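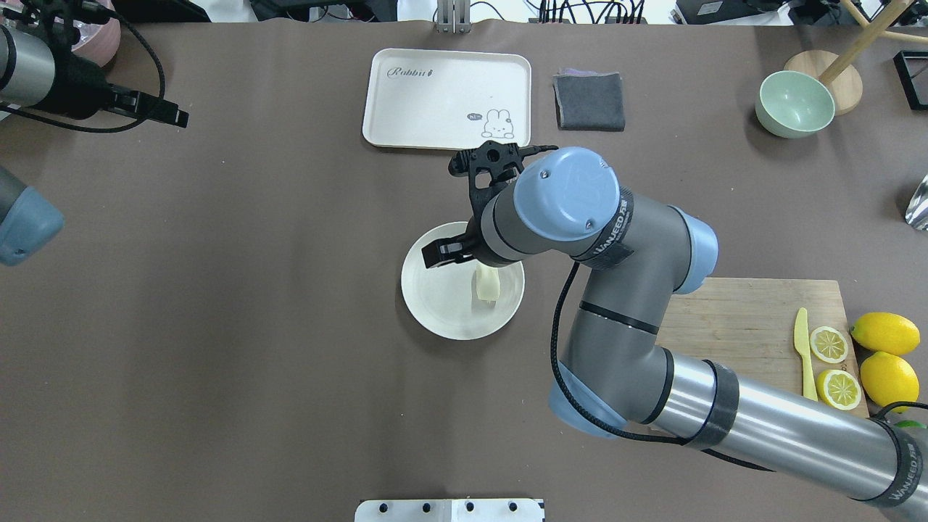

The rabbit tray, a plain white plate and the mint green bowl, on the brown table mat.

About Leslow

Hi, and thanks for clicking on the page most people skip! I'm the person behind Leslow, a very small shop selling everyday things for small tables: plates, bowls, trays, mug trees, dish cloths. I don't do crystal and I don't do twelve-piece anything. If you can eat a snack off it, carry a drink on it or hang a cup from it, I'm probably interested.

I started in September a few years back, in a one-room apartment in Drovach with a kitchen you could cross in two steps. I owned one big dinner set (a gift, very heavy, gold rim) and I never used it. What I used every single day was a cereal bowl, a white plate and a tray I'd bought for almost nothing. So I went looking for more like that and found out how hard it is to buy just one bowl. Everything came in sets of 4 or 6! I wrote to a few makers, asked if they'd sell me a carton I could split up, and the first one to say yes sent me 24 bowls and a very patient email about shipping. That was the shop.

These days I rent a unit on Mudaliar Street with 440 square feet of floor, most of it shelves. The shop has grown to 1147 orders so far, and I still wrap the breakable stuff myself — I'm fussy about corners.

What I sell

Mostly singles. You can buy one plate. You can buy three bowls in three colors, if that's how your cupboard works. I like soft colors that don't fight with food, so there's a lot of white, cream and pale green in here, and I like rims that are easy to pick up with damp hands. A folded dark gray cloth goes with pretty much all of it, by the way, and hides coffee much better than a white one (ask me how I know).

The tray everybody emails me about is the one with the bunny. It's a cream-white plastic tray with rounded corners, "Rabbit" written in loopy script in one corner and a little line-drawn bunny in the opposite one. There's a tiny carrot next to the word, too. I bought my first few thinking parents would want them for kids' snacks, and some do, but a lot of them go to grown-ups who eat toast at their desks. I'm in that second group. It's light, it takes a plate or a mug, and when you've finished your toast the bunny is still there.

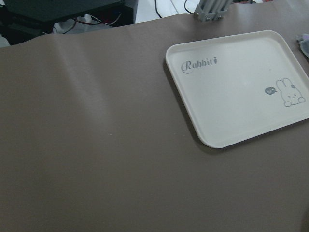
How I choose things

I live with everything before I list it. A new bowl comes home with me and gets used for oatmeal, soup, keys, whatever. If it annoys me in the first couple of weeks, it doesn't make it onto the site. I've turned down some really pretty pieces that way, including a plate so shallow that gravy was a gamble.

Then I put it on the table with the rest of the shop and look at it for a while. I know that sounds silly! But you're going to put it next to things you already own, and I want to see how it gets along. The mint bowl passed right away. It's a simple round shape with a thin rim, no pattern, and it looks nice beside pale wood, so I often suggest it to people who already have a mug tree and want one more thing next to it.

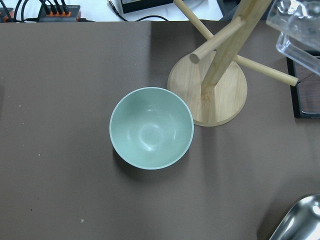 Mint green bowl and the wooden mug tree with the round base.

Mug trees are my other soft spot. In that first kitchen I had no shelf for cups at all, and a stand on the counter fixed it. I like a wide flat base and a good thick post, and I like wood left light.

What's next

I'm slowly putting together a small line of my own called Emance, starting with a bowl and a matching small plate. The samples are on my kitchen counter and I change my mind about the green every morning. If you'd like to hear when they're ready, put your email in the box at the bottom of any page and I'll write to you.

Returns, replacements for anything that arrives chipped and questions about sizes all come straight to me, so just reply to your order email. I usually answer in the evening, after dinner and the dishes.

Page last updated 20 July 2019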